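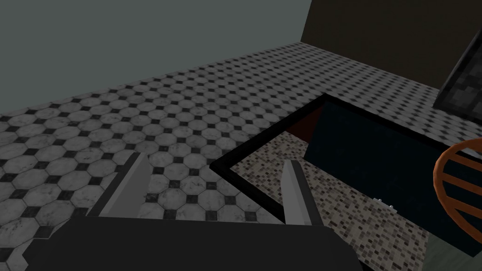
附图:室内地砖地面

主题:关于公共走廊地砖接缝养护周期的意见征集
版块:克勒农(Clernon)物业管理论坛 > 地面与饰面

楼主 Dirnar_物业部
各位同仁:我部拟于五月修订《地面养护规程》,现就填缝剂的检查周期征求意见。现行规程为每半年检查一次,覆盖走廊面积1,352平方米。初步方案拟改为每年一次,节余工时转用于楼梯间防滑条更换。请各单位结合实际回复。

2楼 Shengli Hao
我单位不赞成延长周期。去年复查共发现17处接缝开裂,多数位于入口五米之内,若按年度检查,部分开裂将跨越整个雨季。建议入口区域维持半年一次,其余区域可酌情放宽。

3楼 greer_moffat
同意分区,但对2楼的数据持保留意见。开裂集中于入口,未必与检查频率有关,也可能是伸缩缝间距过大所致。请问贵单位是否核对过原施工图?

4楼 Shengli Hao
回复3楼:已核对,伸缩缝间距符合设计要求。清洗方式确有问题,保洁单位此前使用酸性清洁剂,现已书面通知停用。

5楼 A.Canpolat
补充一点。我处改用中性清洁剂后,接缝泛白情况明显减少。另请注意,300毫米与330毫米两种规格的砖不宜混用备件,我处曾因此返工,缝宽无法对齐。

6楼 greer_moffat
5楼所述属于备件管理,与周期无直接关系,建议另行开帖。本人仍主张先查原因,再定周期。

7楼 Dirnar_物业部
意见均已收悉。修订稿将采用分区方案,入口区域周期不变。备件规格问题列入附录二,伸缩缝核查表请各单位于月底前以附件形式提交。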